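Zimport plugin: progress report, Wed 25 March
Prepared by Venla Niskanen for Ajith Mudaliar

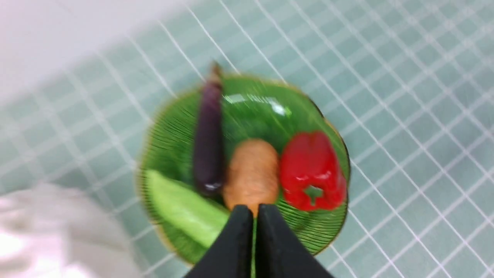

Eggplant and other vegetables on a green glass plate.

Work since the last report

The importer now reads rigged models and keeps the joint names. Weights come across correctly on all but seven of the 602 test files. Those seven use mirrored joints with negative scale, and the plugin flips the left arm or leg on load. Rezaul Samarakoon has a fix for the simple case and is working on the nested one.

Material import was rewritten. Glass and other clear materials used to arrive fully opaque and had to be reset by hand. They now keep their transparency and index of refraction. Bump maps still come in too strong, so we added a slider to the import dialog until we find the cause.

Load time for the large Bestum city file went from 47 seconds to 42. We had hoped for more. Most of the time goes into building the object list, and we have not touched that code yet.

Budget

Spending is on plan. The render node license was renewed early and shows up in this period. Said Benmoussa's hours were lower than expected, and we would like to move the unused part to documentation.

Problems

The Mac build crashes when the user cancels an import halfway through. Windows is fine. We can repeat the crash every time, but the log stops before the useful part. Maj-Britt Hägglund is adding more logging.

Camera animation is behind. Position and rotation keys work. Focal length keys are read but not written to the timeline, and the Pisharody test shots can't be signed off without them.

Next

Finish focal length keys. Fix the cancel crash. Send a beta to the animators at Ulton and collect their notes. The public release is still set for October.

We need a decision from you on whether to keep support for the old file format. Dropping it would free up Rezaul for the object list work.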